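What the Gripper Took Over: A Placement Report from Flillach

Student placement report, submitted September 6, 2018

I spent my placement at Flillach, a small company that tests kitchen appliances for other companies before they go on sale. Most of what they do is pretty unglamorous. Somebody sends in a rice cooker or a steamer, and Flillach opens it, closes it, presses it and generally bothers it until they know how well it holds up. Until last November all of that was done by hand. Now a good part of it is done by a robot arm with a two-finger gripper, and my project was to find out what that changed for the people in the test room.

I went in expecting a story about jobs disappearing (that's what my whole class expected, to be fair!). There were 10 people on the test team before the arm came and there are 10 now. Their days look really different, though, and that ended up being the part I wanted to write about.

How I did it

I sat in the test room for 19 shifts, took notes by hand, and talked with everyone on the team at least once. I also read the old shift logs, which are mostly in pencil and mostly about lunch. My supervisor at Brunel (the name of our project group, after the hallway we meet in) asked me to keep opinions out of the notes, so I've saved them for here.

What people do now

The old job was lids. Open, close, write it down, open, close. One tester told me she used to dream about latches. These days the arm, which everybody calls Nitwood after the supplier, runs the repeats, and the testers set it up, teach it where to put its fingers and watch for trouble. Teaching takes way longer than I thought it would. A rounded appliance with a glossy edge is a pain, and getting the two fingertips to land at the right place on a rim can eat up most of a morning. Then a different model comes in and you start over.

People's wrists feel better. That came up in almost every conversation. Three testers had worn braces on and off before the change, and none of them wore one while I was there.

The less cheerful side is the waiting. When Nitwood is running well there isn't much to do except be nearby, and a couple of people said they go home more tired from watching than they ever did from lifting lids. There's also less talking. Two testers used to share a table and chat through the whole shift, and now one person minds the arm while the other writes reports in the next room. I felt that myself by the second week, and I'm a person who likes quiet.

Pay was the touchy one. Setting up a robot is more skilled than opening a lid, everyone agrees on that, including the manager, but the job titles haven't changed. The team has asked for a new grade called setup tester. It was still being discussed when I left.

What I'd do differently

I should have talked to Brophy, the company that repairs the arm, because the testers depend on them a lot and I only heard one side of that. I'd also start earlier in the year and see a few new models come in from scratch. And I'd ask about hands sooner! The best thing I heard all summer came from a tester explaining that she can feel a bad hinge before she can see it, and that she still tries every appliance herself before handing it over to the arm. She writes her own score next to the machine's. I'd love to know how often they match. 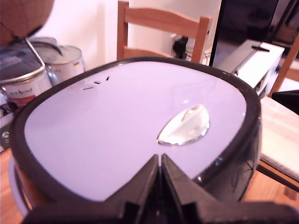 Gripper fingertips at the front rim of an appliance, with two metal pots to the left.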